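Subject: Re: [bimanual-bench] Finger pads for thin handles: parallel stock vs. Lemaire

A list member wrote:

> We are seeing a lot of roll when our stock fingers pick up flat
> cutlery. The handle comes up fine but the blade drops as soon as
> the arm leaves the table. Has anyone run the Lemaire pads against
> stock on the same arm? We would also like to hear whether changing
> the controller gains made any difference, or whether it is all in
> the pads. Our table is the standard size and both arms are
> position controlled.

We ran this comparison in September on the Mestwood bench. Notes follow, in the order the work was done.

1. Set-up

Two arms facing each other across the table, one gripper each, teleoperated for the first pass and replayed for the second. Controller is the Skekach, current firmware, same gains on both sides. The task is to sort table knives into baskets at the back edge. We picked knives because the handles are narrow, the weight sits away from the grasp point, and a small error in approach angle shows up straight away as roll.

Knives go down loose at mixed angles. We do not square them up between trials. A tidy row gave much better numbers and told us very little.

2. Grasp point

Most of the roll we saw came from where the fingers closed, and the pads were secondary. With stock fingers on the last third of the handle, the blade sagged on most lifts. Moving the grasp toward the blade fixed the majority of those. If your policy or your operator is going for the end of the handle, sort that out before buying anything.

The left arm partway through a pass, with one knife already in the left basket and the next one held just in front of it:
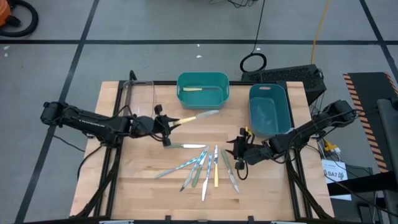
3. Pads

We logged 182 lifts in total, split evenly between stock and Lemaire. Lifts were scored as failed if the blade touched the table or the basket rim before release. Stock failed 16 times, Lemaire 6. Grasp point was held to the same band of the handle for both sets, so the difference should be mostly the pad.

The Lemaire pads are softer and take up more of the handle profile. The cost is on release. They hang on slightly, and with a short open stroke the knife tends to rotate as it leaves. We lengthened the open stroke and added a dwell before retracting. That cured it on our arms but adds to cycle time. Stock fingers release cleanly with no dwell.

Wear is a question mark. We saw light scoring on the pads by the end and have not run them long enough to say more.

4. Gains

We tried 2 gain sets on the Skekach, the default and a stiffer one. No useful change in roll. The stiffer set made table contact worse: when the fingers came in low they pushed into the wood and the arm stalled out. We went back to default. Lowering the approach speed over the last part of the descent did more for us than any gain change.

5. Cameras

The head view is good enough for choosing which knife to go for. It is poor for judging finger height, particularly where handles lie close together and a neighbouring blade is under the approach path. We added a Mornidell wrist camera for the replayed pass and the number of low approaches dropped. I do not have a clean count for that, as the wrist camera and the slower descent went in together.

6. Still open

- Heavier cutlery. All of our knives are a similar weight.
- Hand-over from one arm to the other. We have only done same-arm pick and place.
- Whether a textured stock pad would get most of the benefit without the sticky release.

If the original poster can say where along the handle the fingers are closing, and what the open stroke is set to, we can try to reproduce the fault here. I can also send the scoring sheet and the Skekach parameter file to anyone who wants to repeat the test. Reply on list so the settings end up in the archive.

Mestwood bench

Contact the list owner | Copyright remains with individual posters | Back to top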